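Notes on the Calimlim video, part two

17 February 2020

The first post covered the shoot. A few people wrote to ask how the lip sync was done, so this one is about the timing work, the playback, and the edit. It is mostly for people who make music videos on small budgets and already know their way around a timeline.

For anyone who missed part one: the song is "Forville," the band is Calimlim, and the label is Dammont. Fiachra Hayes directed. I cut it and did the technical side on set. The idea is that the singer, Pacita Cabanatuan, moves at a slow, slightly floating pace through a crowded rehearsal hall while her mouth stays in time with the track. To get that, you shoot at a high frame rate and play the song back fast, then slow the picture down until the mouth matches the original.

The arithmetic is simple. We delivered at 24 frames per second. Shooting at 36 gives a slowdown of 1.5, so the playback track has to run at 150 percent speed. Shooting at 48 means 200 percent. We tested both in December. At 200 percent Pacita could get through the verses but not the second chorus, where the words come close together. At 150 percent she could sing all of it after a day or so of practice. The float is less obvious at 36, but it is there, and the mouth shapes are much cleaner. 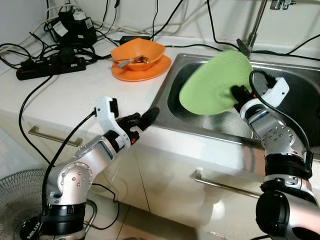 Playback files need more care than they usually get. We made three versions of the track: normal speed, 150 percent with the pitch raised, and 150 percent with the pitch corrected. I expected her to want the corrected one. She used the raised one for every take. Time stretching smears the consonants, and she was taking her cues from consonants. A straight speed change keeps the attacks sharp, even if everyone in the hall has to listen to a cartoon voice for two days.

Each file had a two-bar count before the first beat and a burned-in timecode track on the right channel. The left channel went to the speakers. The right went to a slate display and to the camera's audio input. Since the timecode was stretched with the music, it ran fast too, and came back to real time once the clip was slowed. This meant any frame could be placed against the song by reading a number instead of by eye. If you take one thing from this post, make it that.

The mistake I made was in the frame rate base. The camera was set to 36.000 and the project to 23.976. The drift is small, 1 part in 1000, but over a full take it adds up to several frames at the end of the song. On a drummer you would see it at once. On a singer it looks like bad miming, and I spent an evening thinking Pacita had been dragging in the last chorus. She had not. I reinterpreted the clips and she was dead on. Apologies to her again.

We came home with 10 usable full takes and a large number of partial ones. Nkechi Idahosa logged all of it. Her log has 2986 lines, one for each sung phrase in each take, with a column for sync, one for focus, and one for what she called "face," which was a judgment on whether the performance was alive. Sorting by the third column and ignoring the first two gave me a better rough cut than anything I had tried before that.

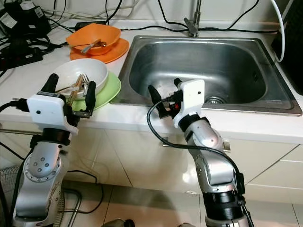
The bridge was the hard part of the edit. There are no vocals for sixteen bars, so there is nothing to lock to, and the slow motion begins to look like ordinary slow motion. Fiachra wanted to stay in the hall. I wanted something outside it. We ended up with a set of short inserts at normal speed, cut on the snare, and the rule was that each had to read in half a second. I worked out the rule by asking what the eye takes in at a glance. An orange bowl on an orange plate with a metal spoon across it, next to a steel sink, reads immediately: one strong color, simple round shapes, plain white counter. A wide view of a crowded room does not. The inserts we shot in the end were a glove, a cymbal stand, a tuning peg and a strip of red tape on the floor, all close, all against something flat.

Orlando Sotelo graded it. The hall had two kinds of overhead light, one green and one close to daylight, and at 36 frames per second the green ones had a faint pulse. On set I had set the shutter to suit the local power frequency, which should have dealt with it, but several fixtures had old ballasts and did what they liked. Orlando ran a deflicker pass on those shots only. It costs a little sharpness in the skin. Running it on everything would have been quicker, and I am glad he didn't.

Benjie Maglaya, who plays drums, asked why he is only in the video from behind. The answer is sync. A drummer can't play a part like that at 150 percent and hit the same way, because the sticks don't fall any faster than they fall. When you slow it down, the arms look heavy and the hits land early or late. We shot him at normal speed for the fills and from behind for the rest, with his hands blocked by the cymbals. If I did it over I would shoot all the drums at normal speed and let the two motions sit side by side.

Some settings, as several people asked:

Camera at 35.964, project at 23.976, shutter 180 degrees except under the bad lights.
Playback at 150 percent, pitch not corrected.
Timecode on the right channel, music on the left, same file.
Two-bar count on every playback file, including partial ones starting at the chorus.
Log by phrase, not by take.

The online was done in Broltora, which handled the mixed speeds without trouble but would not hold my clip markers after a speed change. I exported the markers as text, multiplied the times by 1.5 in a spreadsheet, and brought them back in. If there is a proper way to do this I would like to hear it.

Part three will be about the title card, and about why the first version of the file was rejected for loudness.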